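4.2 Wenn die Nadel nicht mehr gehalten wird

Jetzt zu dem Fehler, der mich den halben August gekostet hat: Bei 21 von 200 Nähversuchen ging der rechte Greifer auf, bevor der linke übernommen hatte. Ich hatte natürlich zuerst die Mechanik im Verdacht (die Seilzüge von Bednárik waren da schon zweimal nachgespannt), aber die war völlig in Ordnung! Schuld war unser Übergabemodul Tesby. Es wertete jeden Fadenzug als Kontakt und gab brav die Freigabe, auch wenn links noch gar nichts gegriffen hatte.
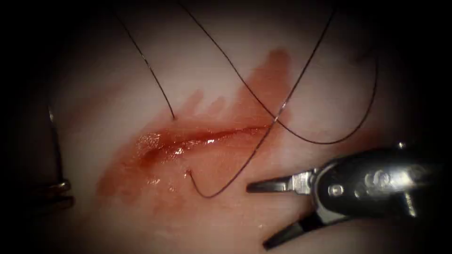 Abbildung 3: Rechter Greifer mit geöffneten Backen, Nadel auf dem Gewebe unterhalb des Schnitts.

Besonders geärgert hat mich, dass Tesby in diesen Fällen keinen Alarm schlug – im Protokoll stand einfach »Übergabe abgeschlossen«. Seitdem verlangen wir 2 unabhängige Signale, Kraft und Backenwinkel, und wenn eines fehlt, bleibt der Greifer zu.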